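Is the robotics open day at Ikcombe worth the trip with a ten-year-old?

Posted by Golshifteh Babaei, 2/18/22

We're in Wivelville, so it's 56 minutes each way on the bus, and my son is mad keen on anything with a motor in it. The Nouri workshop has another open day coming up and I can't tell from the poster whether it's talks and leaflets or whether you get to see things moving. Has anyone been? Is it all right for children?

Bahman Amini

Yes, go! We went to the August one and I'm still boring people about it. There was a short welcome talk, then they let us stand by the tables while the arms got on with it. The job on our table was white tubes and a big white frame, two arms working together, and the children were glued to it.

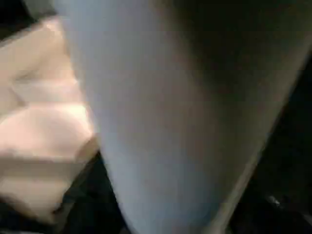
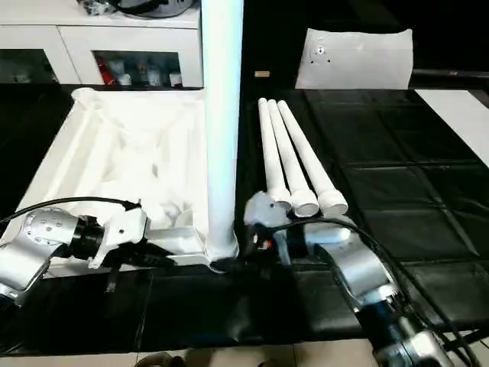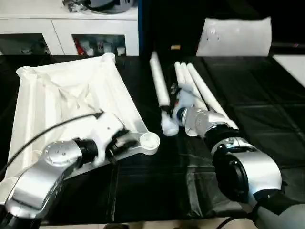 The last two give you the best idea of the table.

It's slow, mind you, so take a snack. What I loved was how much you could ask. My daughter wanted to know how the arm decides how hard to squeeze, and the chap from Nouri spent a good ten minutes on it with her (she has since tried to explain it to the cat). Demonstrations start every 20 minutes and you can stay for as many as you like. Go for the first one if you can, it was three deep by lunch. The 41 bus stops right outside, and the café does a decent cheese toastie.

fikach_fan

Didn't make the August one but went to the Fikach open day the year before, which was mostly slides. Parking was awful.

Bahman Amini

Forgot to say, under-fives have to stay behind the rope, but ten is fine. Bring ear defenders if he doesn't like crowds, the hall echoes a lot.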